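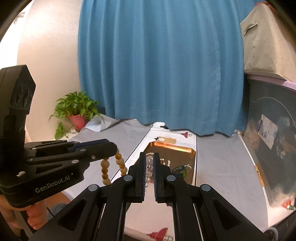 Beispiele sammeln für ein lernendes System: Schmuck sortieren mit Handgreifern
Sprechernotizen, 7. August 2018

Zum Einstieg: Vorstellung kurz halten, direkt zur Fragestellung. Wie viele Vorführungen braucht ein Modell, bis es Perlenketten und Armbänder einzeln aus einer Schale greift? Ziel der Reihe sind 3.000 Durchgänge, davon 600 mit zwei Greifern gleichzeitig.

Warum Schmuck: Ketten sind biegsam, haben keine feste Greifposition und verhaken sich. Ein starrer Würfel lässt sich über Lage und Drehung beschreiben, eine Perlenkette nicht. Klare Perlen sind der schwierigste Fall, weil der Untergrund durch sie hindurch sichtbar bleibt. Holzperlen dagegen heben sich ab — als Vergleichsmaterial gut geeignet. (Falls Zeit: Frage ins Publikum, wer mit durchsichtigen Objekten arbeitet.)

Ablauf eines Durchgangs erläutern:
Aufnahme starten, beide Greifer offen über der Schale halten.
Ein Stück pro Greifer fassen, senkrecht anheben.
Kurz halten, dann ablegen. Backen vollständig öffnen.
Aufnahme stoppen, Ergebnis eintragen.

Betonen: Fehlgriffe werden nicht gelöscht. Sie bekommen eine eigene Kennzeichnung und bleiben im Bestand. Ngân Đinh hat dafür das Schema entworfen, Rückfragen dazu bitte an sie.

Überleitung zum Aufbau. Nächste Folie.

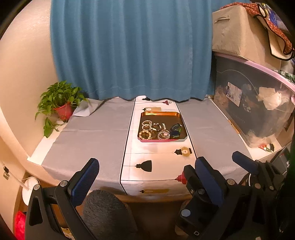 Arbeitsgruppe Greifdaten, Standort Bredimitz

Die Schale steht auf dem Läufer, darin mehrere Perlenarmbänder übereinander. Der metallisch goldene Innenboden spiegelt. Das ist für die Auswertung unbequem, für die Streuung der Daten aber erwünscht. Auch der gemusterte Läufer bleibt liegen: Das Modell muss lernen, gedruckte Lampen von greifbaren Gegenständen zu trennen.

Blaue Griffflächen: Die Textur ist im Kamerabild gut zu erkennen und dient uns als Anhaltspunkt für die Öffnungsweite. Hier nicht zu lange bleiben, Details hat Emmett Obi im Anschluss.

Variation zwischen den Durchgängen:
— Anordnung der Stücke in der Schale
— Position der Schale auf dem Tisch
— Person an den Greifern
— Reihenfolge der Entnahme

Licht wird derzeit nicht systematisch variiert. Offen ansprechen, die Frage kommt sonst ohnehin.

Zur Qualitätsprüfung: Aus jedem Block von 1.000 Durchgängen werden 80 von Hand gesichtet, je zur Hälfte durch Lộc Mai und Liên Hứa. Geprüft werden Start- und Endzeitpunkt, Zuordnung links/rechts und Kennzeichnung der Fehlgriffe. Häufigster Befund bisher: Aufnahme zu früh gestoppt, Backen noch nicht offen. Solche Durchgänge werden zurückgestellt und nicht nachträglich zugeschnitten.

Ablage im System Welano. Zeitstempel beider Greifer werden beim Einlesen abgeglichen, ohne Abgleich keine Freigabe.

Ausblick: Bis Dezember soll der Bestand vollständig sein. Danach erster Trainingslauf, zunächst nur einarmig. Die zweiarmigen Daten folgen in einem getrennten Lauf — Begründung nur auf Nachfrage.

Letzte Folie: Kontakt Leif Brøndum. Fragen.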